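ok, small thread about the planner bug that ate my weekend, for the three people who asked

so we have two arms sharing one bench and one planner. Talen (our planning layer, yes it has a name, no I didn't pick it) treats each arm as an obstacle for the other one. fine! been working since February!

except every so often the left arm would just sit there. no error, no fault, log says "planning" and then says it again. and again. I let it go once to see and it hit 300 retries before I killed it

first guess was perception, because it's always perception, right? swapped the segmentation model back to the old one. same stall. sorry, segmentation model, I said some things

second guess was the collision padding. we had it at 9 mm from some demo ages ago and never touched it (classic). dropped it to 3. stalls got rarer but didn't go away, and now I was nervous every time the wrists got near each other

the real thing: when both arms asked for a plan in the same cycle, each one got the OTHER arm's goal pose as the obstacle instead of its current pose. so if both goals were near the middle of the table, both plans were "impossible" forever. two very polite people at a door

the fix is 10 lines. ten!! one arm gets a ticket, plans against where the other one is right now, publishes the whole path, then the other plans against that path. padding is back at 9 and I can breathe

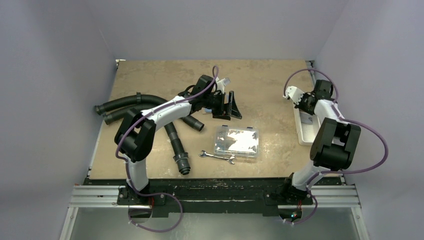
Left gripper over the middle, right one by the white tray, hoses and parts box on the table.

still on the list: bendy stuff. Liment (our scene tracker) wants everything to be a rigid box, so a hose becomes one giant box and half the table is suddenly off limits. I'm trying a chain of little capsules along the hose and it's promising but slooow

also want the ticket thing to time out properly, right now if one arm crashes while holding it the other waits until somebody notices

patch is on the Pondness branch if you're on the same setup. please try it with both goals in the middle and yell at me if it hangs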